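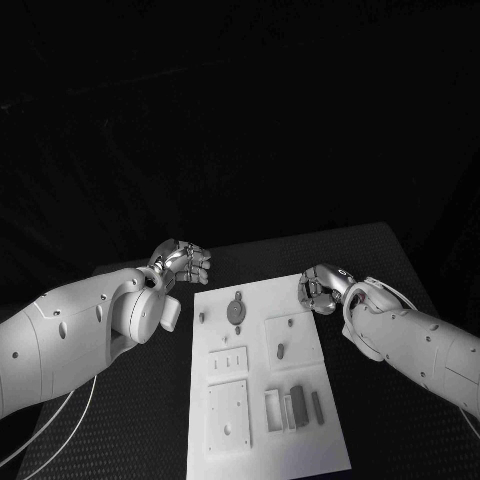 Ruan Nel wrote under my last post that a hand that won't let go is nearly always a tired finger cable, and I've been chewing on that all weekend, because our trouble doesn't quite fit it.

We have two arms doing a small assembly board (gears, pegs, a few blocks and plates) on a Vatlow controller. It ran beautifully for roughly 700 cycles. Now, every so often, the right hand goes down, closes, and just stays there pushing. The last time it held for 90 seconds before I hit the stop, and the force reading had climbed to 56 newtons with no alarm whatsoever!
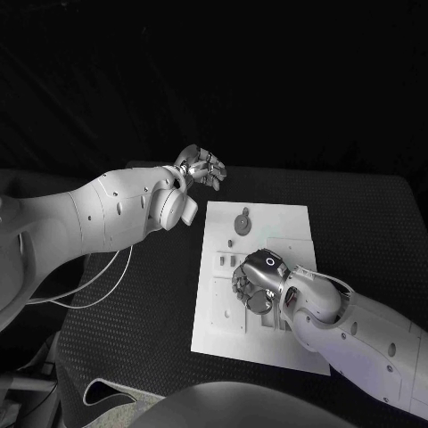 *Right hand down on the board, left hand held above the far edge.*

It happens most on the gears, where the hand has to come right down close to the board and the teeth need to find each other. I've swapped the gears for new ones and re-taught the height twice, with no change.
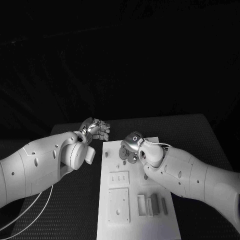
The left hand has never done it, even with the same program mirrored over, so I'm leaning toward something on the right side only. Has anyone seen this? I'd dearly love to stop hovering over the button.

Kulap Inthanon

**Salamatu Chukwu**

Oh, I feel for you, we lost most of February to this. Please stop running it until you know why the alarm stayed quiet, as that worries me far more than the sticking. Compare the force limit on each arm, line by line. Ours had gone back to the default on one side after an update, and the default was 385, so of course it never tripped. Once you've set it, test it at low speed on a block of foam, with one person on the stop button and everybody's fingers well away.

**Hooman Ranjbar**

same thing here, rebooted and it went away

**Kiyoshi Shimada**

Hooman, I'd be careful with that, ours went away too and came back on a Friday night. Kulap, do what Salamatu says first. After that, check the cable at the right wrist with the power off. If it tugs when the wrist turns, the reading can drift.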